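Sindetau: cable untangling and sorting set

Version of Jan 5, 2025
Maintained by Farah Oei and Nahuel Navarrete

What is in the set

Sindetau is a collection of 2,749 pictures of cables on a table, before and during sorting. Each picture has one line in the file index.csv, with the session number, the name of the table surface and a short note about the state of the cables. We started to collect in August, after the cable drawer in the Valdebenito office could not be closed any more.

The cables are the ordinary kind that every office keeps: USB leads, chargers and extension leads. Most of them are black, and this makes the work harder than we expected. When two black cables cross, it is often difficult to say which one is on top, also for a person.
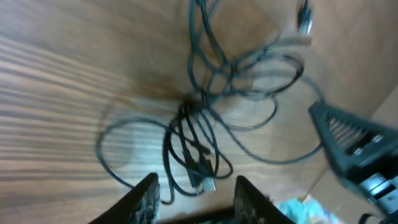

Black cables in a heap on a wooden surface, with a USB connector at the upper right and several plug ends close together near the bottom.

How the states are named

heap: the cables lie over each other and no single one can be followed from end to end
loose: at least one cable can be followed completely
single: one cable alone, not yet coiled
coiled: one cable, coiled and closed with a tie

If you are not sure between heap and loose, please choose heap. Farah and I labelled 300 pictures separately and then compared them, and almost all our disagreements were between these two. Plug ends have their own column, "ends_visible", with the values yes, no and partly. A plug with only its metal part showing is "partly".

Folders

The pictures are divided into 13 sessions, one folder for each. Sessions 1 to 9 were labelled with the old word "knot" in place of "heap". We have changed it in index.csv, but the text notes inside the folders still have the old word.

Known problems

Some pictures are blurred where a cable was moving. We kept them. Shiny places on the wood can look like a pale cable when the picture is made small.

Corrections are welcome. Please write the session number and the picture name in your message.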